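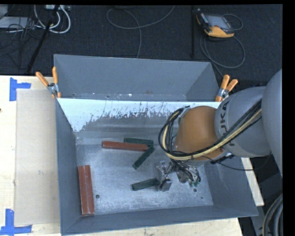

Reliability Technician, Robotic Handling (fixed term, 14 months)
Dratell Automation — Skarnton test facility
Reports to: Cell Safety Lead
Applications close: end of February

Background

Dratell operates a bin-picking test cell at its Skarnton facility under the Troltetti program. The cell is used to qualify gripper and cable arrangements before they are released to customer sites. The test task is the removal of rectangular blocks from an open metal bin, with the blocks in arbitrary positions, including against the walls and over one another.

During an endurance run last winter the arm failed to stop on contact with the bin floor. The run had completed 864 picks. On the next approach the gripper fingers reached the floor beside a block, the contact threshold was not registered, and the arm continued to drive downward until the controller tripped on joint torque. The gripper mounting flange was bent and one finger was written off. An operator was inside the marked boundary at the time, clearing a dropped block, which the operating procedure then in force permitted at reduced speed. There was no injury. The event was classified as a serious near miss and the cell was locked out the same afternoon.

The internal investigation identified two contributing causes:

1. Intermittent loss of the force signal. The conductor had fatigued where the external cable bundle flexes at the wrist. The fault appeared only in certain wrist orientations and cleared itself when the arm was retracted, so routine start-up checks did not find it.

2. Incorrect handling of a stale signal. On loss of signal the control software held the last valid reading in place of raising a fault. A review of earlier logs found 199 dropouts of the same type, none of which had generated an alarm.

The cell has since returned to restricted operation. Entry while the arm is energized is no longer permitted under any speed setting. The corrective action plan requires a dedicated technician, and this posting is for that position.

Duties

Carry out fault injection on the force signal and gripper circuits, to written test plans, and record the controller response in each case.

Inspect and re-terminate external cabling on the arm. Maintain a flex-life record for each harness, including routing, clamp points and bend radius at the wrist.

Reproduce the wall-contact, floor-contact and double-pick conditions described in the investigation report, using the standard block set.

Review run logs at the end of each shift for dropouts, torque excursions and missed grasps. Anything unexplained stays open until it is closed in writing by the Cell Safety Lead.

Check bin fixturing before each run. Bin movement under load was ruled out as a cause, but fixturing remains a listed hazard.

Apply and remove lockout in accordance with site procedure. The technician has authority to stop a run at any time and does not require approval to do so.

Required

— College diploma in electromechanical, mechatronics or instrumentation technology, or a completed trade certificate with equivalent experience

— Demonstrated experience with six-axis industrial arms, including manual operation from a teach pendant

— Ability to diagnose intermittent electrical faults with an oscilloscope and a continuity logger

— Working knowledge of lockout practice and of risk assessment for robot cells

— Clear written English. Test reports from this position are read by customers and by our insurer.

Preferred

— Experience with KUKA arms and controllers

— Scripting ability sufficient to parse log files (Python or similar)

— Previous participation in an incident investigation, in any role

Conditions

Full-time, on site. Remote work is not available for this position. Core hours are 7:30 a.m. to 3:30 p.m., with an evening shift during endurance runs, for which a premium is paid. The work involves standing for extended periods and occasional lifting of metal bins and fixtures. Safety footwear is required on the test floor and is reimbursed to the site maximum.

The position may be extended if the Aryee gripper line proceeds to qualification. No commitment is made at this stage.

How to apply

Send a résumé and a cover letter through the Dratell careers page, quoting Skarnton Reliability Technician. In the letter, describe one intermittent fault you have traced, how it was confirmed, and what was changed afterward. One page is sufficient. Letters that omit this will not be reviewed.

Shortlisted applicants will be given the redacted investigation report before the interview and asked to comment on the corrective actions. The interview includes a practical exercise of roughly 2 hours on a de-energized arm.

Accommodation is available on request at every stage of the hiring process.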